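Curkness bench area, walk-round checklist, back room
Friday, December 13, 2024
Checked by: Viola Gatti. Comments to go to Hilkka Leinonen.

Marks used: OK, FIX, LOOK AGAIN. Table first, then floor, then wall and door. Comments typed up quick, sorry for the shorthand.
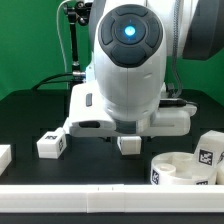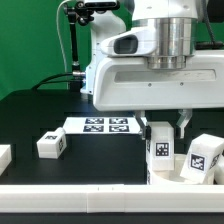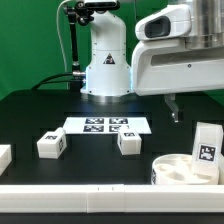
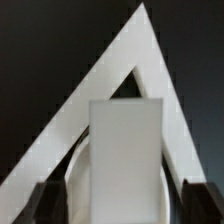

Can I wipe the black tabletop with the same spray we use on the desks?
Use a damp cloth with plain water on the black top. The desk spray leaves a film on matte surfaces and it shows every fingerprint after. Dry it with a second cloth, and lift the blocks off first.

TABLE TOP

1. Surface clear of cups, food, personal stuff — OK

2. Surface clean, no grit or tape residue — LOOK AGAIN
Go over it with a light held low. Matte black hides grit until you are right on top of it. Do the step at the raised panel too, crumbs and dust collect along that line.

3. Edges and corners sound, no splinters — OK
Ran a glove along the front edge. Fine.

4. White blocks, no cracks or sharp corners — OK
Handle by the plain sides please. Markers start wearing at the corners if you pinch them. Any block with a worn marker goes in the Sirard tray, dont touch it up yourself.

5. Round container sits flat, doesnt rock — OK
Wipe inside at end of week. Off-white so it shows dirt, good.

6. Triangle piece stable when nudged — OK
Store it flat.

7. Table height as on card (92 cm) — OK

CABLES AND CLAMPS

8. Black cables at back left, connector seated, no strain — FIX
Connector is fine. The slack behind the table needs a tie. Velcro only, the plastic ones get pulled too tight and somebody always cuts the cable getting them off.

9. Thin white cable by the mounting arm — LOOK AGAIN
Wants a clip higher up so nobody catches it reaching over. Not urgent.

10. Gray braided cable, jacket not frayed — OK

11. Knobs on the black mounting arm tight — FIX
One was a quarter turn loose. Tightened it by hand. No pliers on these, the threads are soft. Put on the Monday list as well as the Friday one.

12. Power strip off the floor, not daisy-chained — OK
Ruggiero relabeled it, labels are readable now.

13. Warning labels present and readable — OK
Dont put tape or notes over them.

BACKDROP

14. Green backdrop hung secure, bottom edge not a trip — OK
Tug test both top corners.

15. Backdrop tag, flame retardant — LOOK AGAIN
Couldnt find the tag. Hilkka, do you have the paperwork from Pametti? If not we need a certificate before April.

16. Lamps at least 200 mm from the fabric — FIX
Left one was close. Moved it. Put tape on the floor where the foot goes so it stays put.

FLOOR AND ACCESS

17. Aisle in front of table, 1000 mm clear — FIX
Chair and an empty carton in it when I came in. Moved both. Carton flattened, gone to recycling.

18. Floor dry, no loose mats — OK
Mat by the door has a curled corner but it lies flat under the door stop. Replace when the budget opens up.

19. Stop button reachable without leaning over the table — OK
Pressed it, reset it, wrote it in the book.

20. Extinguishers, 2 in room, pins and tags in place — OK
Needle in the green on both. One tag is getting faded, ask for a new one at the next service.

21. Exit door opens fully — OK
Sticks a bit at the bottom, opens with a normal push. If it gets worse it's a FIX.

22. First aid box stocked — FIX
Out of small bandages, eye wash expires soon. Ordered both.

23. Lights, all working — OK
Slight buzz from the one over the sink. Not ours, told the building.

STILL OPEN

Item 2, wipe and re-check — Viola
Item 8, velcro ties — Viola, ties are in the second drawer
Item 9, clip for white cable — whoever gets there first, write your initials
Item 15, certificate — Hilkka
Item 22, waiting on delivery

Form goes in the blue binder behind last months. Please initial next to the item and not at the botttom of the page, I cant tell who did what otherwise.

V. Gatti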